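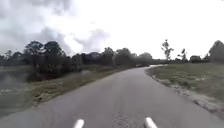 *Forward camera view on a narrow paved road with no lane markings, overcast sky.*

# Zonalico Lau: outdoor ground robot for paths and service roads

The Lau is a small wheeled robot for inspection rounds on private roads, park paths and the land around water works. It follows a route that you have driven with it one time by hand. The software is Brodon, version 2, and it is included in the price.

This page gives the main data and also the rules of use. We ask every buyer to read the rules before the order, as some sites will need small changes before the robot can work there.

## Main data

| | |
|---|---|
| Width over wheels | 900 mm |
| Weight with battery | 194 kg |
| Battery | lithium, removable, with lock |
| Working time | around 40 km on flat asphalt |
| Emergency stop | one button on each side, one on the remote |
| Order code | LAU-194 |

The working distance becomes shorter on grass, on slopes and in cold weather. In January our own test unit came home with much less reserve than in summer, so please plan winter routes with a good margin.

## Where the robot may drive

The Lau is made for private ground and for paths where the owner has given written permission. It is not approved for public traffic. If your route crosses a public road, even for a few meters, a person must walk with the robot and hold the remote.

Before the first drive, the site operator must make a route sheet. A blank form comes with the robot. It must contain:

- the start and the end of the route, and the charging place
- all places where the edge of the pavement is soft, broken or not clear
- open water or ditches near the path
- crossings with people, bicycles or vehicles
- the place where the robot must stop and wait if the radio connection is lost

For the last point, choose a place where a service car can reach the robot. Do not choose a place in a curve.

## Paths without painted lines

Many of our customers work on narrow asphalt with no lines and no curb. Brodon finds the edge of the path from the difference between pavement and ground. This works well where short grass begins directly at the asphalt. It is less certain where there is gravel or sand at the side, as the color can be very near to the color of old pavement.

On these paths we require the following:

1. Set the edge distance to "wide" in the route menu.
2. Drive the route by hand in both directions, also if the robot will later use only one.
3. Mark each repaired or broken place in the surface as a slow zone.
4. Watch the first automatic drive from close by, with the remote in hand.

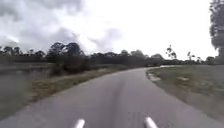 Curves need their own check. The robot must be able to stop within the distance it can see, and a bend with shrubs on the inner side makes this distance short. Walk to the curve, look from the height of the camera (not from your own height) and write the free view in the route sheet. Then set the speed of this section from the table in chapter 4 of the manual. If you are between two values, take the lower one.

Light is also part of the check. Under a gray sky there are almost no shadows, and the edge is calm in the camera image. The same path in low sun can look very different for the software. Please do not release a route after tests in only one kind of weather.

## Rules for the operator

- One trained person is responsible for each robot during the whole drive.
- The remote must be charged and must be with this person, not in the car.
- Do the brake test every morning before the robot leaves the charging place.
- Nothing may be fixed in front of the camera or on the front parts of the body.
- Wipe the lens with the cloth from the kit. Paper makes scratches.
- After any contact with an object, stop the work and save the drive record before you switch off.

Drive records are kept in the robot until you delete them. If people can be recognized in them, the privacy rules of your country apply, and the site operator must put up a notice.

## Training and delivery

Training takes place at our yard in Citedero or at your site. We prefer your site, and we use the time to fill in the route sheet together. The price of one training day is included with the first robot.

In the box: robot, battery, charger, remote with neck strap, cleaning kit, printed manual, blank route sheets. The rain cover for the charger must be ordered separately (LAU-C2).

Rules of use last changed: August 2018. Owners of older units can ask Zonalico service for the new printed pages without cost. Please give the serial number, which you find under the battery door.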